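Before You Buy the Arm, Watch the Left Hand

I have spent most of the past year comparing grippers for a living, and I have come round to an opinion that will not make me popular with the people who sell them. We are testing the wrong hand. Everyone who wants to automate a bench like the ones where desktop computers get put together and taken apart looks straight at the screwdriver, because the screwdriver is where the work seems to be, and then they go shopping for something to hold it. I did it too, so please take all of this as coming from a fellow sinner.

Our little group (Wenjie Mao on controllers, Ragnheiður Frandsen on cameras and me on whatever breaks) started in January with two candidates. One was the Gruka, a two-finger parallel gripper, very tidy, very strong, the sort of thing you could hand to a new technician before lunch. The other was the Prarkeo, which has three jointed fingers and rubbery pads and a manual of 461 pages, and I have read more of those pages than I care to admit. We put each of them on the same Corrigan arm and gave them the same rear-panel screws to drive, 100 tries apiece. The Gruka won, and it wasn't close. I wrote a cheerful report saying so.

Then Ragnheiður made me sit down and look at how a person does it, from the person's own point of view, and I have been a nuisance on the subject ever since.
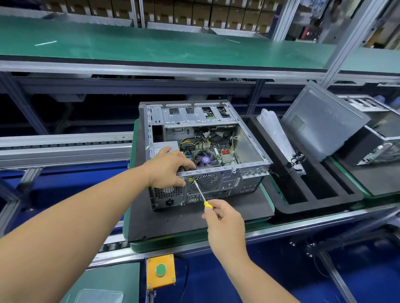
Right hand on the driver, left hand holding the case steady beside the fan and power supply.

The right hand is doing a job we already know how to do. A powered driver on a decent arm with a decent camera will find a screw head and turn it, and Wenjie can tune that torque curve in his sleep. But look at the left! The fingers are pressing on sheet metal near the rear edge, right by the power supply and the processor fan, and the thumb is close to the very screw being worked on. The case is lying on foam, and foam gives. Push down on a screw with nothing bracing the frame and, in our trials at least, the whole chassis tips and shuffles a hair, the bit climbs out of the slot and you have a scratched panel and an arm that believes it has finished.

Our winning score, you see, came from a chassis bolted to a steel plate. Once we took the bolts out and set it on foam like the real thing, the Gruka's 100 tries gave us 46 good screws. I had to write a second report, a good deal less cheerful.

The usual answer is a fixture, and I want to be fair to fixtures. Conall Ó Riain, who has built more of them than I have had hot dinners, argued very patiently that a clamp costs less than a second arm and never needs a software update. He's right on both counts. If you run one model of case all year long, buy Conall's clamp and go home early. But the shops that call us have a different case every few weeks, and every new case wants new jaws, and somebody has to design those and store the old ones on a shelf and remember which is which. A hand that can find a firm edge and lean on it, gently, keeping clear of the fan, starts to look cheap after the third or fourth set.

So we mounted the Prarkeo as a left hand, with no tool in it at all, and asked it only to press and hold. It turned out to be rather lovely at this. The soft pads that made it so hopeless with a screwdriver are just what you want on thin metal, and Wenjie got the holding force steady with 5 lines changed in the controller. It still can't choose its own spot. I pick that for it, with a mouse, feeling a bit silly.

And I'd like the cameras to get a share of this scolding. We bought ours for resolution, when most of what goes wrong on a bench is clutter. You have small black screws on a green mat, black cable curling across black foam, clear plastic over something long and hard to make out, and two forearms coming in over the top of it all. Maeve Mulcahy at Andow warned me that a clean test bench would flatter every sensor we put over it, and I nodded politely and went on testing on a clean bench for two months.
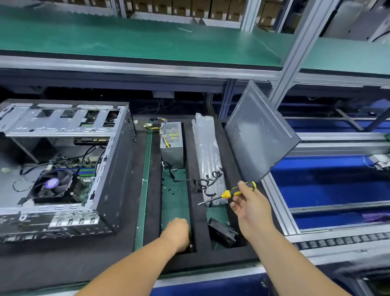 What I would ask a vendor now

I'd ask them to put the chassis on foam and leave it loose. I'd ask to see the second hand, or to hear plainly how they mean to do without one. I'd bring my own tray with the cables and the plastic left in it, and I'd want the screws scattered about the way they get scattered. Ivana Riquelme, who pays for all this, would also like to know what happens when a person reaches in halfway through, and so would I, though I haven't met a salesman yet who was pleased to be asked. We're running that one next on our own bench, with the Gruka on the right and the Prarkeo on the left, and I'll write up whatever we get.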